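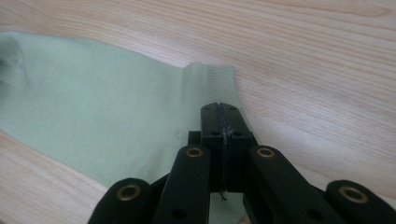
Hand-Held Gripper, Build Gallery

Pictures from the bench in the shared workshop at Skonero, August. The tool is a hand-held two-finger gripper with a scissor linkage, built to collect grasping examples on soft goods. Liam Ó Gríofa drew the linkage and I did the fingers, the pads and most of the filing. Files and the parts list are on the Prikura project page.

1. Fingers closed, at the cuff of a green sock

The pivots are brass eyelets set into black plastic arms. We ran the first arms without them and the holes went oval inside a week, which put enough slop at the tips to miss a single layer of knit. The eyelets are a light press fit. Ream the hole by hand, start the eyelet square, and push it home in a vise with a scrap of hardwood behind it. Do not glue them.

Ribbed knit is the test we use most. It has a thick edge to aim for, and it stretches if the two sides close unevenly. The linkage count on the bench log stood at 1334 cycles when we last changed a pivot. Target for this version is 4000.
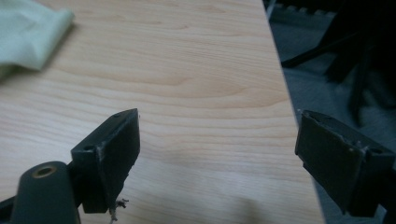 2. Fingers open, pads and wear

The raised plates on the inner faces are the contact pads. Upper corners go first, and the worn patches come up pale against the black. There are also some frayed threads hanging under the left finger. Lint gets into any gap behind a pad, so pull threads out with tweezers and leave the blade in the drawer. A nick in the pad face will snag on the next fine knit.

Pads are cut from sheet, eight to a strip, and replaced in pairs. A new pad opposite an old one closes out of parallel, and you end up chasing the error in the linkage, where it isn't.

3. Fingers open over bare tabletop

Checks done in this position: tip height against the table, equal travel on both sides, no rub at the pivots. We allow about 4 tenths of a millimeter of difference between the tips before taking anything apart.

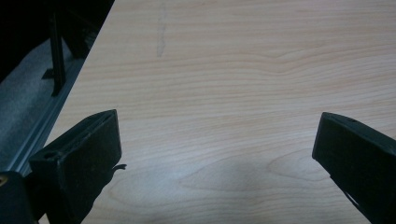 The finger screws go in from the top so that a finger can be swapped without splitting the linkage. Liam wants to move to the Okabe pattern, with the fingers keyed into the arms and a single screw each. I have printed one set and the key is too tight to seat by hand — it will need another pass before it goes on the tool. The drawings for it are in the Tarska folder, next to the older finger shapes.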